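January
Posted by Fotini Bakalis

We have a rulebook at Nilport now. It began as one sheet taped to the door and has grown to 65 rules, of which I wrote 25 and regret a handful. Rule one is still that you say "moving" out loud before anything moves. Dionysis says it in the voice of a train announcer.

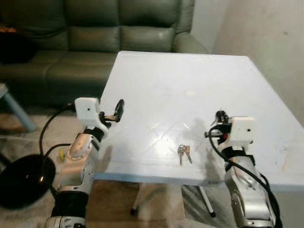

My favourite argument so far was over rule 14, on what may be left within reach of the arms when a run starts. Dionysis wanted a list of permitted objects. I wanted one sentence: the thing you're working on, and nothing else. A small bunch of keys lying alone between the two grippers passes my version without discussion, whereas his list had "key (single)" and would have needed an amendment for the second key and another for the ring. We went with the sentence.

Cables are next. The draft says they must be "tidy", a word that means one thing to me and something much looser to Dionysis. He has promised a definition by the end of the month.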